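Flenton Color Words – README

12 shares
3 comments

What it is

A table of 1000 secondhand listings for kitchen and household goods, with the color word the seller used and the color word the maker used where one could be found. The listings came from two resale sites, Biven and Grirness. Last updated 29th January.

I started this after reading one more claim that shoppers "prefer" cream over white. The claim rested on listing titles. A listing title tells you what a seller typed, and sellers type what they think will sell. I don't see how anyone gets from there to what a buyer likes.

Files

listings.csv – one row per listing, 14 columns
makers.csv – maker color names, matched by hand
notes.txt – rows I argued with myself over

Columns worth knowing

seller_color is copied as typed, misspellings included. "Ivroy" is still in there. base_color is my own grouping into plain words like white, red or brown. Treat it as an opinion. If your result depends on base_color, run it again without that column and see what's left.

price is the asking price. I have no sale prices, and I don't trust the "sold" tags on either site enough to include them.

Known problems

Grirness fills in a color for the seller if the box is left blank. As far as I can tell it picks from the first photo, and it picks badly. Those rows have auto_color set to 1. Please drop them before you make a chart.

Biven allows only one color per item. Anything with a contrasting lid, handle or trim gets flattened.

December is heavy with gift listings and the words get fancier – "champagne" and "pearl" mostly. Whether the goods changed too, I can't say.

The Flanagan color list that people keep sending me is no help. It maps "vanilla" to yellow and gives no reason.

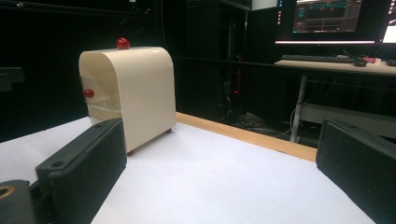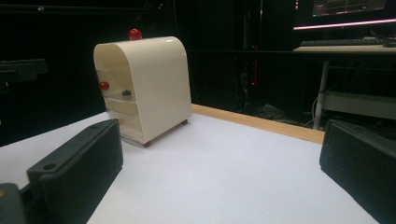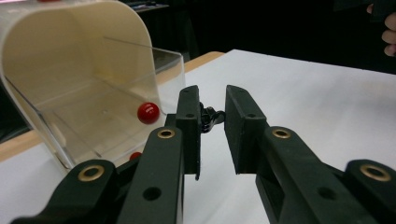
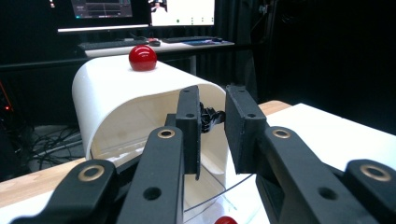 Two-color items are the weakest part of the table. The rule is that base_color follows the largest surface, and small parts go in accent_color if the seller mentions them. Most sellers don't. Take the arch in the last picture: by my rule it goes down as white, and the glossy red ball on top of it would only be recorded if somebody had bothered to type "red". So a count of red items from this table will come out low, and I would not believe any figure for how low.

Use

Free to copy and change. Keep notes.txt with it. Corrections are welcome if they come with the row number and the maker's own wording; "looks more beige to me" will be ignored, as it depends on your screen.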